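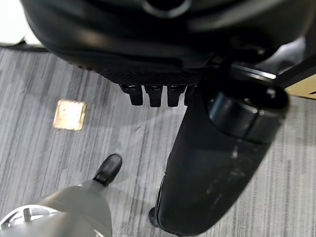

Visit to the Borkon paper mill open day
2023-09-15

The mill at Borkon opens its doors to the public once a year, and this was the first time I had managed to get a place. Tickets are free but you have to book. Numbers are limited to 50 per session, and when I wrote in April the morning session had already gone, so I went in the afternoon.

Getting there is simple enough. The 47 bus from Ross stops at the bottom of the mill lane, and from there it is a ten-minute walk uphill beside the river. There is a car park but the surface is poor.

We were met at the gatehouse by Lorne Paquette, who has worked at the mill since leaving school and now looks after the beating floor. He handed out ear plugs and asked us to keep to the painted walkways. Bags had to be left in lockers, and the lockers take a pound coin which you get back.

The tour starts with the rag store. Borkon still makes a small amount of paper from cotton, mostly for bookbinders and watercolour painters, and the bales are kept on the ground floor where it is cool. From there you go up an outside staircase to the beaters. These are long oval tubs in which the wet fibre goes round and round under a heavy roll. Paquette said a batch can take up to eight hours depending on the sheet they want, and that the older hands judge it by feel. He passed round a jar of pulp at three stages. The difference between the first and the second was clear, but I could not tell the second from the third.

The vat room was the part most people had come for. Renji Matsuda made sheets for us by hand, dipping the mould, lifting it level and giving it a short shake each way before passing it on to be laid on the felt. He answered questions while he worked. Someone asked about watermarks and he brought out a mould with the word Kutau sewn into the wire, from an order for a hotel which has since closed.

After that we saw the drying loft, with its shutters and ropes, and the sorting room, where each sheet is held up to the light. Faulty ones go back to the beaters. The loft is reached by 905, as the staff call it — the door number, though there are nowhere near that many doors. Paquette did not know where the number came from either.

Tea was served in the old canteen. The shop next door sells seconds by weight, and I bought a pack of 100 small sheets with rough edges, enough to last me a good while. They also had Grutunura, a heavier grey paper I had not seen before, but only in large sizes that would not have survived the bus.

The whole visit took just under three hours. There is a lot of standing and the stairs are steep. Booking for next year opens in April again.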